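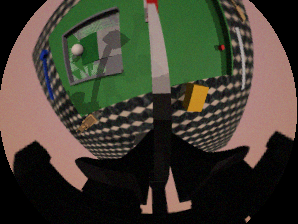
Vista desde la pinza, con la bola blanca en la bandeja gris. Entorno simulado.

Foro técnico Orkent > Simulación > Incidencias

cullel_lab
Se comunica la siguiente incidencia. En el paso 1774 del episodio, la orden de avance de la varilla se ejecutó con el brazo aún en descenso y el controlador no emitió la parada por contacto. El límite de fuerza estaba activo. Se solicita criterio antes de repetir el ensayo.

Úna Moriarty
Procede revisar la frecuencia de control. Con 1000 Hz en la física y ocho subpasos, Eller filtra los contactos breves.

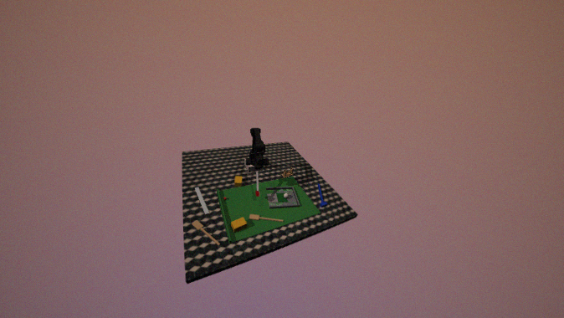

Vista general de la mesa. La varilla blanca termina en una punta roja.

egan_soporte
No comparto ese diagnóstico. El filtro afecta al registro – no a la parada. Debe comprobarse si el límite se asignó a la pinza o a la herramienta.

cullel_lab
Se asignó a la pinza. La varilla carece de límite propio.

Úna Moriarty
Aun así, mantengo la objeción relativa a los subpasos. Recomiendo reducirlos a cuatro y no trasladar la configuración al brazo físico mientras el fallo siga abierto.

egan_soporte
De acuerdo en lo segundo. Ruego se adjunte el registro completo de fuerzas.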